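Gillow Robotics Club: Tabletop Tasks Gallery

Posted 1/21/25

The Gillow Robotics Club meets at the Niltarport campus and is open to students in all programs. Since November, members have worked on the Vinda project, in which a robot arm is programmed to handle ordinary kitchen items. Each team is allowed 20 minutes at the table and must submit a written plan before its turn. The gallery presents the kitchen layout used by the club.
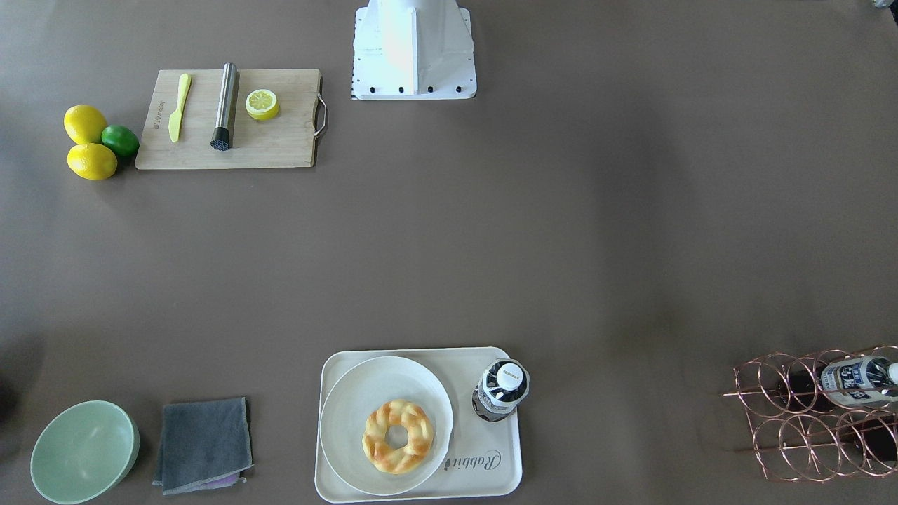
Pastry plate on the serving tray, beside the water bottle.
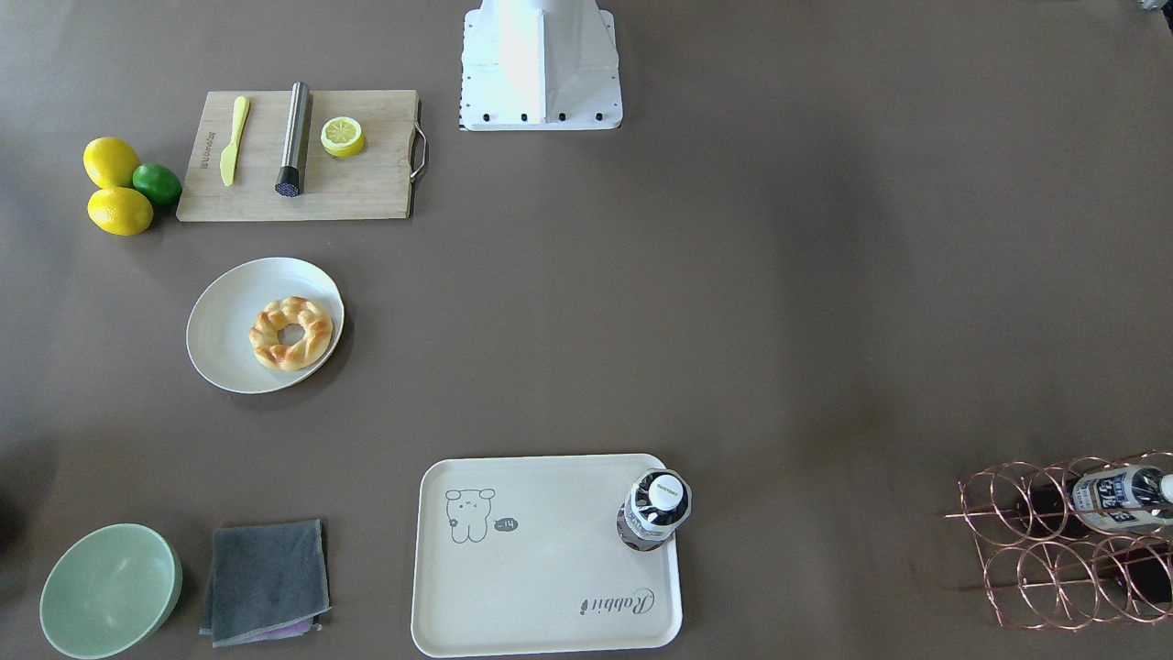

Pastry plate on the table, below the cutting board.

Goossens writes that the written plan took longer than the programming, and asks whether teams may keep the same plan for a second turn if only the order of the steps is changed.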